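Clothing labels should state fabric weight

A care label gives fiber content, country of origin and washing symbols. It omits the one number that predicts how a garment will wear: the weight of the cloth in grams per square meter. Mills record it on every roll. Bedding and towel makers print it already. Apparel firms have the figure and withhold it. 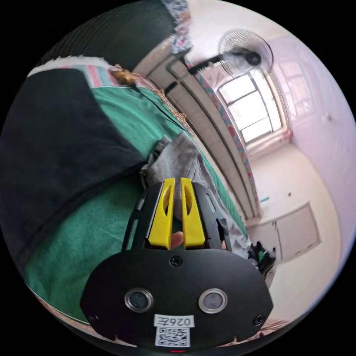
The effect on buyers is measurable. Two T-shirts can both read "100% cotton" and sell at the same price, one cut from 110 gram jersey and the other from 147. The lighter cloth shows the skin and twists at the side seams sooner. A shopper ordering online has no means of telling them apart — the photographs are lit the same way and the copy says "soft" in both cases.

Maruyama, a small shirt maker, prints the weight inside the collar. Zikureck lists it on its trade sheets but drops it from the retail page, so the number exists and is removed at the last step.
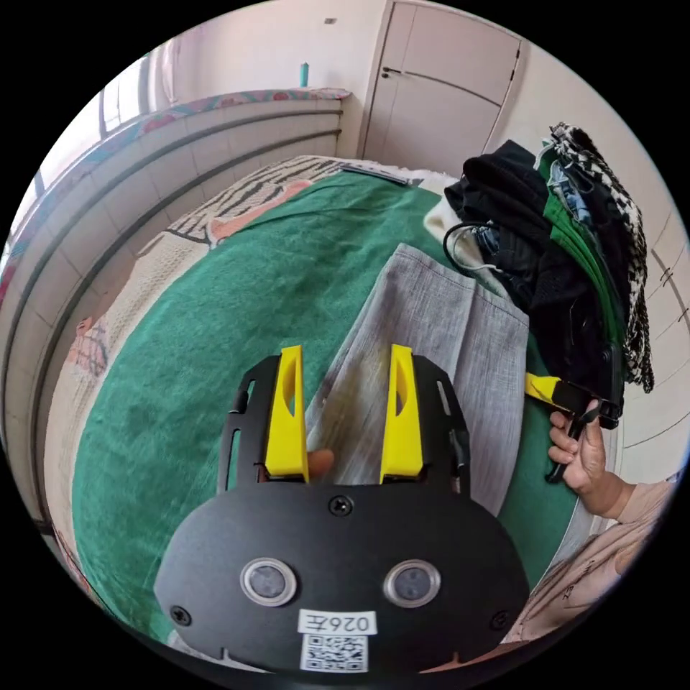 BURNAR, April

The usual objection is cost. A label run has to be reprinted anyway when a style changes, and one added line does not alter the size of the tag. The second objection is tolerance, as knit cloth varies from roll to roll. A stated range of plus or minus five percent would cover most of it. Fiber content carries a tolerance too, and labels print that without difficulty.
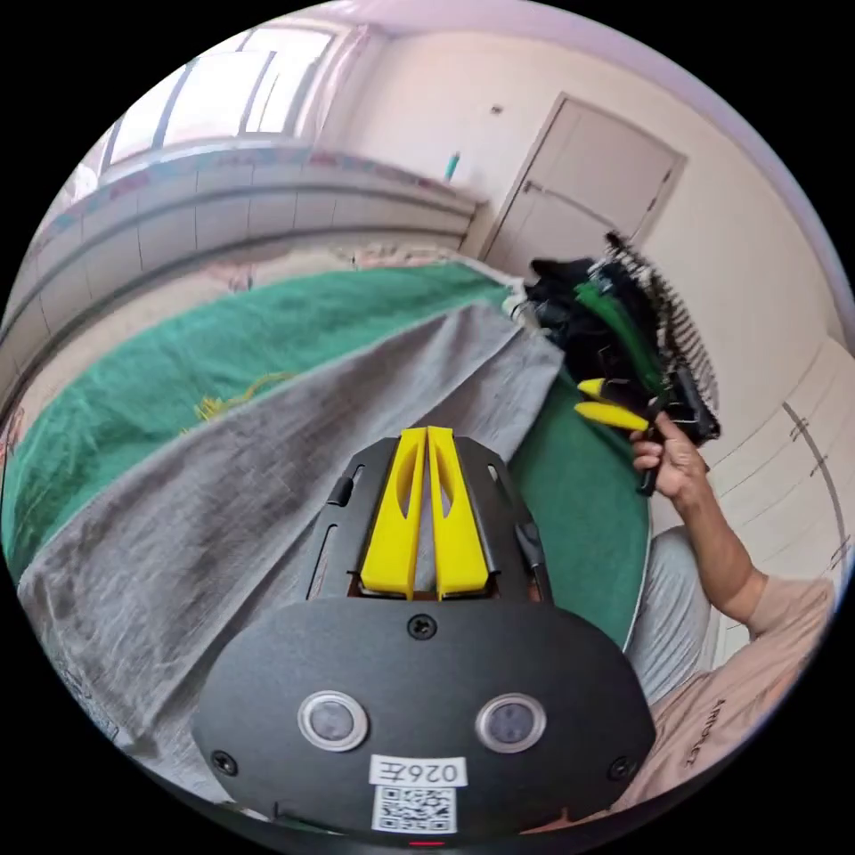 What the rule should say

Weight of the main fabric, unwashed, in grams per square meter, on the same tag as the fiber content. Linings get a separate line. Online listings carry the same figures as the tag.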